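Towel fold policy overshoots on the bathroom counter, ticket still open
Posted by Lorne Bergeron, May
6 comments | 2 shares

OK, so I promised Heike I'd write this one up properly instead of just complaining in the chat! Short version: the fold policy we trained on the Undex arm does great at the Gekberg bench and gets weird on the stone counter. It goes for the towel corner, closes the fingers a little too far left, and comes up with nothing.

What I tried first

Re-ran the hand-eye calibration (twice, I didn't believe the first one). No change. Swapped back to the checkpoint from before Joscha's augmentation merge, and it was worse if anything. Then I dumped the keypoint heatmaps for 40 failed starts and there it was. The corner detector was splitting its vote between the towel and bright spots on the counter.

Which makes sense once you look at the wrist view. You've got a white towel, a white sink, pale speckled stone, and then the light bouncing off the polish in a thin line in front of the basin, plus a little bluish-white spot just left of the fingers. Our training set was 1000 clips, nearly all on a matte gray table. Poor thing never had a chance.

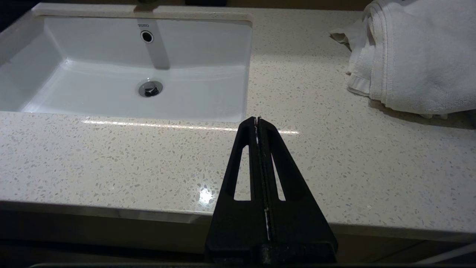 What I changed

I added 200 clips on the speckled stone and fine-tuned overnight with the vision encoder unfrozen (Ruxandra's idea, thank you!!). I also masked the gripper out of the heatmap loss, because the stone shows through the cutouts in the fingers and I had a hunch the net was chasing that too. Can't prove it yet, I changed both things at once, yes I know.

Results so far: 12 trials, 9 clean corner grabs. Before the change it was 2 out of 12. The three misses all landed on the banded hem instead of the corner.

Still to do

- Run the mask and the new clips separately so we know which one helped
- Ask Edeltraud if we can relabel hems as their own class
- Try it with the overhead light dimmed

Leaving this open until the split runs finish. If you've got a checkpoint you want thrown in, drop the path in the comments before 4 pm and I'll queue it up!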